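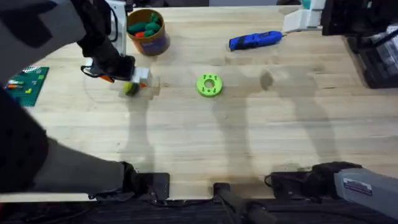 Finish for a butcher-block bench top, and how to keep small parts on it

tmarsh_bench
Posted July 2022

The top is light-colored wood, long strips glued edge to edge, a few faint stains that I can live with. It came from the supplier (Hernside) with a factory coat of mineral oil and has had nothing since January. I do assembly and small fixture work on it. No chopping, no welding, very little glue.

Two questions.

1. Is there a reason to move from oil to a hardwax or a wiping poly on a bench that mostly sees plastic parts, small drivers and a cutting mat?

2. How do people store ring-shaped parts and other flat pieces during a job? Mine end up lying on the bare top next to the screwdriver.
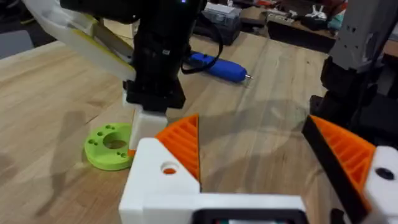
Lime-green printed disc, center hole and small holes around the ring. Blue cordless screwdriver behind it.

oldgrain
Posted same day

Stay with oil. A film finish on a working top looks good until the first scratch, and then you have to sand a whole region to blend it. With oil you scuff the one spot and wipe more on. I have run mineral oil on maple for 14 years.

Stains: 120 grit by hand along the grain, then 180, then oil. Do not go finer than 180 or parts will skate.

Pell_R
Posted same day

Disagree on mineral oil. It never cures. It sits in the wood and migrates into whatever is left on top overnight, including cardboard, labels and some foams. On a food surface that is an acceptable trade. On an assembly bench it is a contaminant, especially if you ever want tape or adhesive to stick to a part that has been lying there.

Hardwax oil, two thin coats, 700 rpm on the buffer with a white pad. It cures and it can still be spot repaired.

oldgrain

If tape won't stick to your part, clean the part. I wipe the bench down with a dry cloth the day after oiling and have never had transfer.

Pell_R

You have never noticed transfer. Put a sheet of printer paper under a weight on your top for a weekend and look at it on Monday.

Ginette MacDonald
Posted next day

Both finishes will work. The preparation is different, and that part has been skipped. Hardwax will not bond reliably over a top that has been fed mineral oil. You need to draw the oil out first: mineral spirits on a rag, several passes, fresh rag each time, then leave it to dry fully before sanding. Lay the used rags flat outside. If the top still darkens unevenly when you wipe it, there is oil left and you should go again.

On my own bench I did one half in each finish and kept them for 32 months. The hardwax side marked less under metal tools. The oiled side was faster to fix. I would not pay to change over a top that is already in decent condition.

For the flat parts, use a shallow tray with a lip, lined with 3 mm cork. Blackburn makes one in the right depth. A tray also stops a round part from picking up whatever is on the wood.

kv_fixtures

Second the tray. I tried pegs first. A ring with a big center hole goes over a dowel nicely, but if it is printed and the wall is thin you get wear on the inside edge, and a dowel standing up in the middle of a bench catches sleeves.

Also park the screwdriver with the bit in a holder or pointed away from the parts. A bare bit will put a line in soft plastic very easily.

oldgrain

Trays fill up with junk. Use the cutting mat. It is already on the bench, parts don't slide on it, and you can see everything.

kv_fixtures

The one in the first post's list is for cutting. If it is a small one, it is full after two parts.

tmarsh_bench

It is a small one. Green, fits in a drawer.

Cork tray ordered, the Trekmont version, as the Blackburn was out of stock. On the finish I will do the paper test first. If the sheet comes up clean I stay with oil.

Pell_R

Use thin paper and leave it 30 hours at minimum. Check it against a window.

tmarsh_bench

Result: a faint translucent patch along one seam, clean everywhere else. That seam is where I over-applied last time.

oldgrain

So, clean.

Pell_R

So, transfer.

Ginette MacDonald

Wipe that seam with spirits, leave the rest alone, and repeat the test after the next coat. The Nosport pads are fine for applying it thin.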